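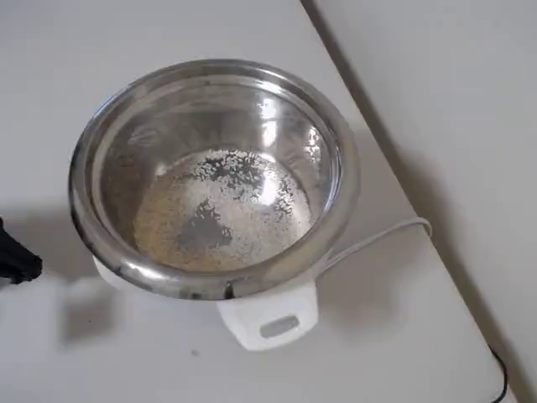 Figura 2. Arrocera eléctrica sin tapa, con granos de arroz en el fondo de la cubeta.

4. Normas de preparación y registro para tareas con electrodomésticos

El protocolo que se expone en esta sección regula la preparación del puesto, la ejecución de los episodios y su anotación posterior en tareas de manipulación con pequeños electrodomésticos. Su primera versión, redactada por Reinholz y Begović dentro del proyecto Havano, se limitaba a objetos rígidos y no contemplaba alimentos ni aparatos con cable. La ampliación actual se aplicó a 859 episodios registrados en el laboratorio de Berisha, todos ellos supervisados por dos operadores.

4.1. Estado inicial del aparato

Antes de cada serie, el operador debe dejar constancia del estado del aparato en cuatro campos obligatorios: tapa, contenido, alimentación eléctrica y posición del mando. El campo de contenido admite los valores «vacío», «con alimento» y «con residuo». Se consideró imprescindible separar los dos últimos. En las recetas de cereales, los granos adheridos a la pared de la cubeta pueden permanecer tras el vaciado, y un episodio etiquetado como vacío en esas condiciones introduce un error que la revisión automática no detecta. Cuando la cubeta es de metal pulido, los reflejos dificultan además la lectura del fondo, por lo que el valor se asigna mediante inspección directa y no a partir de la grabación.

El aparato permanecerá desconectado de la red durante toda tarea que no exija calentamiento. Si lo exige, la conexión corresponde en exclusiva al operador y se efectúa con el brazo detenido.

4.2. Cables y zona de trabajo

Los cables del aparato y los del propio efector se tratan como obstáculos a todos los efectos.

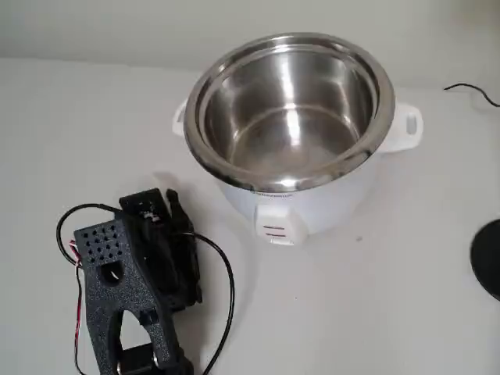
El protocolo obliga a recorrer con la vista cada cable desde su origen hasta el punto en que abandona la mesa, y a retirar o fijar todo bucle que quede al alcance de los dedos de la pinza. En los efectores impresos en 3D, con cableado exterior, la comprobación se repite al cambiar de tarea —no solo al comienzo de la jornada—. Los objetos ajenos al episodio se apartan o, cuando no sea posible, se consignan en la ficha.

La pinza no se introducirá en una cubeta con alimento salvo que la tarea lo prevea de forma expresa. En tal caso, las superficies de contacto se limpian al terminar la serie y la limpieza se anota en el registro Plaltumov junto con las iniciales del operador.

4.3. Criterios de exclusión

Se excluye todo episodio cuyo estado inicial no coincida con la ficha, así como aquel en que un operador haya intervenido sin pulsar antes la parada. Las discrepancias entre anotadores se resuelven con la grabación completa, nunca con fotogramas aislados. Los episodios excluidos se conservan con su motivo de exclusión y no se incorporan al conjunto de evaluación descrito en la sección siguiente.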